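3.2 What we bought, and what we put off

Our budget request went through in February, and I'll admit we'd already spent most of it in our heads by then. The arm and hand were never up for debate. Everything else was! We wanted household things the hand could practice on, a toaster and a plastic cup among them (Figure 2), and we set aside $200 for the lot. The felt mat came from Puvwood for a bit extra. The bigger line was $1,537 for spare finger parts from Mevitow, and I still go back and forth on that one.

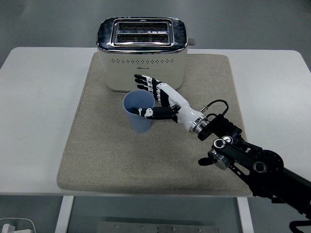
Figure 2. Hand, cup and toaster on the felt mat.

Song objected to the spares when we passed the draft plan around, saying that parts sitting in a drawer are money we can't put toward a second hand, and that Droletmont gets by on ordering as things break. Fair enough, but their supplier is a lot closer than ours. We kept the spares and cut the service contract instead ($1,002 a year), with a plan to look at it again once we've logged more hours on the thumb.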